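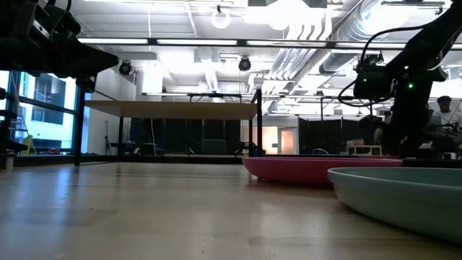
**How should colored plates be set down on a glossy wood table so that neither the plates nor the finish is harmed?**

Set each plate down flat, lift it to move it, and keep the foot of the plate free of grit. Most marks on a glossy top come from sliding.

The longer form of the inquiry follows. Our shared dining room in Tanville has recently replaced its paper plates with shallow round plates in several colors. The tables are light wood with a glossy finish and were refinished in March. Members have asked whether mats are required at every place, whether plates of different colors may be stacked together, and how the tables should be wiped after meals. A written practice that can be posted near the sink would be appreciated.

Posted by Chae-won Ra, 1 April 2024

---

**Abelardo Arancibia**

The following practice has been used in the Revdale dining room for five years and may be adapted as needed.

*Before the meal.* Wipe the table with a soft cloth that has been wrung out well, then with a dry one. Run a thumb along the underside of each plate. A plate with a rough foot should be set aside and used only on a mat or tray.

*Setting the table.* Carry plates in short stacks and place them one at a time. Leave enough space between neighboring plates that a person can take hold of the rim without pushing the next plate along. Plates should stand well in from the edge of the table, particularly where people pass behind the chairs.

*Mats.* Mats are not required for plates at room temperature. They are required for any plate that has come from an oven or a microwave, and for cold dishes that may sweat. Cork or felt is suitable. Rubber and soft vinyl are not recommended on a glossy finish, as some types leave a dull patch that cannot be wiped away.

*Stacking.* Color is of no importance to stacking; size and shape are. Plates with a raised rim should be stacked only with plates of the same profile. A smaller plate placed inside a larger one may wedge, and a larger plate on top of a smaller one will tip. Where the cupboard allows, a paper towel between plates will protect the upper surface.

*After the meal.* Remove the plates before wiping. Liquid tends to gather under the foot of a plate and is easily missed. Strongly colored sauces should be wiped up at once, especially along the seams between boards, where the finish may be thinner. Scouring powder and rough pads should be kept away from the tables entirely.

To check for fine scratches, stand at one end and look along the surface toward a window. Scratches that are not visible from above will show clearly in the reflected light. Light ones may be left alone. Deeper ones should be reported to whoever carried out the refinishing – a home repair with wax or oil can make later work more difficult.

---

**Wieczorek**

We use mats for everything and have had no trouble. Ours are felt. They do collect crumbs and have to be shaken out.

---

**Getard**

One addition to the first reply. The refinishing in March should be taken into account. Many finishes feel dry long before they are fully hard, and a plate left in one place overnight may leave a ring. The label or the installer will state the curing time. Until that time has passed, I would recommend that tables be cleared completely after each meal and that no plates be stored on them between sittings.

I would also note that a faint patch of color beside a bright plate is often only its reflection in the gloss. Move the plate before reaching for a cleaner. If the color moves with it, no treatment is needed.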